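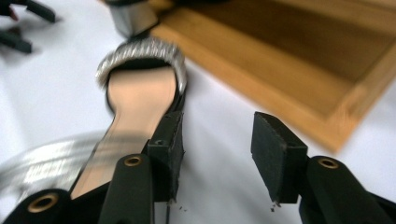

Silver sandal, lying on its side as usual.

I have never believed in the shoe rack. Every October some article tells me my hallway would be a calmer place if I bought one, and every October I look at the heap by the door and think the heap is working fine. You can see all of it at once. It cost me nothing.

Then Fletcher Rutherford, who I have known long enough to be rude to, sent me a link to a bamboo one with 2,437 reviews. I read over 300 of them, which tells you what kind of evening I was having. Most were written by people who had owned the thing for an hour. "Love it, haven't put it together yet, five stars." A few complained about the screws. One person used hers for plants, and I thought that was the most sensible thing on the page.

My last attempt was a stacking plastic affair from Plastora, and it bowed in the middle under a pair of winter boots. So I wanted to know one thing about bamboo, whether the shelves stay flat, and not one review would tell me. They were all very keen to tell me it looked natural. So does a log.

What I do have now is three tiers, a pale honey color with darker edging, and screws that show at the corners of the top shelf. I don't mind seeing a screw. At least you know where to put the screwdriver when it starts to wobble, and I fully expect it to wobble.

The party sandals were the real test. Sneakers will sit on anything. Heels are another matter, all strap and no flat side, and I have yet to meet a shelf they agreed with.

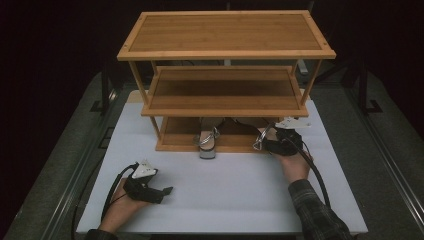

I put the strappy pair on the bottom tier, where every guide says heavy shoes should go. I don't see why. Low down they're in the shadow of the other two shelves and I have to crouch to get at them, and crouching is the thing I was told a rack would save me from. Boots wouldn't fit under there anyway.

Fletcher says to give it until spring. Fine. The heap is still by the door in the meantime, a bit smaller, and I still know where everything in it is.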